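3.2 Bench layout and glassware

All small-volume work was done on one bench against the mint-green wall of the prep room. The top was covered with black cloth before each session. Two reasons. Clear glass on a pale laminate is hard to find with the eye, and the old surface had a ring stain from an earlier dye study that kept getting mistaken for a spill. The cloth wrinkles a bit toward the front edge and we stopped trying to flatten it.

Glassware was kept to the minimum needed for rinse and transfer: beakers with printed graduations, six test tubes, two clear acrylic racks. Pipette hung at the left end of the bench, tip down. The layout follows the one proposed by Domenica Rainer in her notes for the Kirui teaching lab, with a few changes (see 3.4). In her version the tubes stood at the front, within reach of the sleeve. We moved them back.

The blue horizontal piece at left, held at its right end by a gray upright, stayed in place throughout. Beakers in use were set down close to it so that the center of the bench was left for the racks. Fig. 4 gives the arrangement at that end.

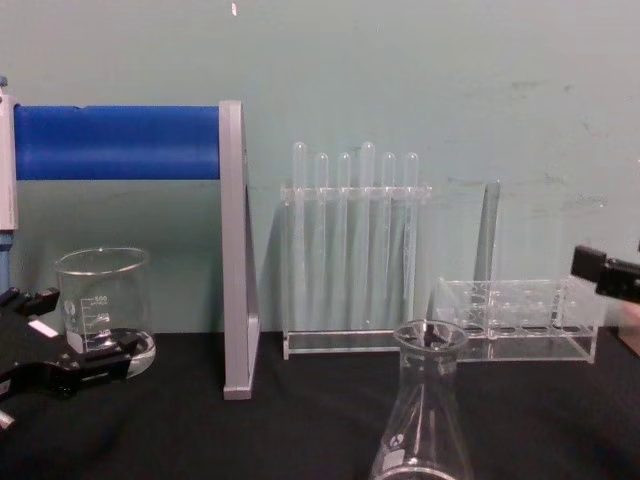
Fig. 4. Left and center of the bench. Graduated beaker (300, 400 and 500 marks legible) below the blue horizontal piece; acrylic rack with six test tubes to the right of the gray bracket.

Placement rules were short. Beaker upright unless being poured. Tubes go in the tall rack in a single row, never laid on the cloth – they roll, even on fabric. The low rack with the round openings was for anything too long for the first one. No paper labels on glass; the Vokavska labels we tried first left a gum that took longer to get off than the residue did.

Cleaning between runs was by hand. Rinse 2 times with tap water, once with deionized, then drain. Tubes drained rounded end up. Beakers were wiped on the outside only. Wiping the inside left lint in the pilot and we gave it up. The acrylic racks were never put in the drying cabinet, as the Planutwood model we have runs too hot for them and one rack from the pilot set came out bowed.

3.3 Pouring and residue

Pours were done at low height and with the beaker well over on its side. A cloudy liquid was prefered to a clear one for the trials, being much easier to follow against glass and black cloth. The last portion is the difficult one: it collects along the lower wall of the beaker and a hurried pour leaves it there. We allowed up to 20 seconds for draining. Longer made no difference that we could read off the balance.

Receiving vessel stood apart from the racks so that a drip would land on cloth and not in a clean tube. Fig. 5 has a tipped beaker at right with a small amount of liquid still in it, and an empty one standing upright at left.

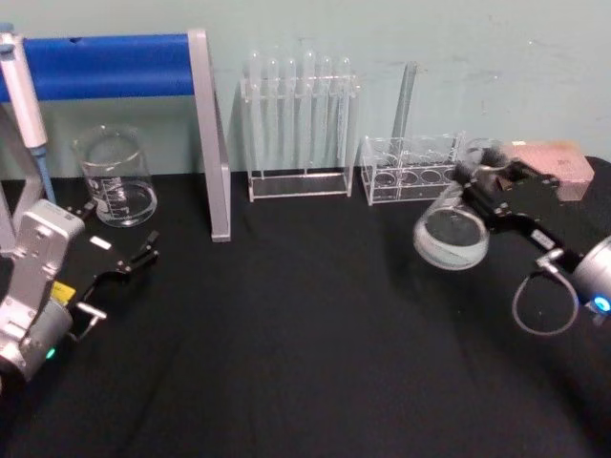 Fig. 5. Small amount of cloudy whitish liquid along the lowered side of a tipped beaker (right). Empty graduated beaker, left; tall and low racks at the back of the bench.

Drips on the cloth were blotted, then marked with chalk on a copy of the bench plan. Most fell to the right of center. Cloth changed after 5 sessions or sooner if stiff. The Clikard cloth holds up to washing but sheds for the first session or so, and beakers set down on it in that time need there bases wiped before weighing.

Breakage was low and is reported in the appendix. It was all at the sink, none on the bench.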